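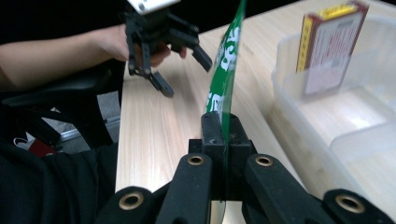

Cludent tests machines that are supposed to do chores, and we are hard to please. Most of what we get sent can fold one towel, on one table, under one lamp. Ask it to put away groceries and the trouble starts. A thin plastic snack packet bends wherever it is pinched, and a clear storage container has walls that a lot of vision software has a hard time finding. People manage both, even working through a pair of black grippers held in the hand. Software mostly doesn't, yet.

Who we are

We started in May with 2 benches and a rented room on Iglesias Street. Makers of home and shop-floor robots pay us a flat fee to run their machines through our chore list, which we call Vuremo. It has 66 chores on it, from unpacking a shopping bag to sorting mixed screws. The fee is the same whether the machine passes or fails. Most fail.

What we don't do

We don't score demo videos. We don't let the maker's staff reset the table halfway through a run. We don't use the word "solved" in a report.

Will a robot be doing your dishes soon? We doubt it. Send us one that can and we will gladly print that.

Page updated 2019-08-09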